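3.2 Standby load at the desk level

Metering took place in the Endeck building, a three-story office block with 102 desks in regular use. Each desk was fitted with a Datix plug-in meter between the wall outlet and the first device downstream. Readings were stored at 900-second intervals and copied to a local server every night. The last reading used in this paper was taken on July 5, 2018.

We define standby load as the mean power drawn between midnight and 5 a.m. on nights when the desk was not occupied. Nights with a building access record after 10 p.m. were dropped. Desks with fewer than 3 valid nights were also dropped, as were two desks whose meters lost their clock setting after a power cut.

Monitors and docking stations made up most of the load that remained. Phone chargers left plugged in with no phone attached contributed very little, and in many cases their draw fell below the resolution of the meter. Laser printers were a special case - they woke at irregular times to run a cleaning cycle, which shows up as short peaks in the overnight record. We kept these peaks in the mean but report the median as well.

A second data set came from the Dondico site, where desks share floor outlets and a single meter often served more than one person. These readings cannot be assigned to a desk and are used only for the building total. The Gautam correction for meter self-consumption was applied to both sets before any averaging. Without it, the lowest readings are too high by an amount close to the draw of the meter itself.

After cleaning, 3,000 desk-nights were available for analysis. The distribution is strongly skewed: a small group of desks accounts for a large share of the total, and most of these had older desktop computers with sleep mode turned off. Power strips (Figure 3) were treated as passive and given a load of zero. Strips with surge protection or an indicator light do draw some power, but we did not separate them by type - the error this adds is small next to the spread between desks.
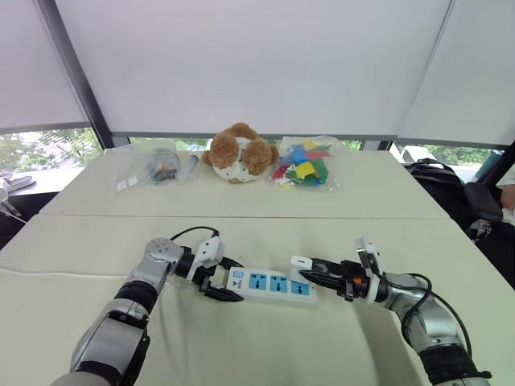
Figure 3. White power strip on a table surface.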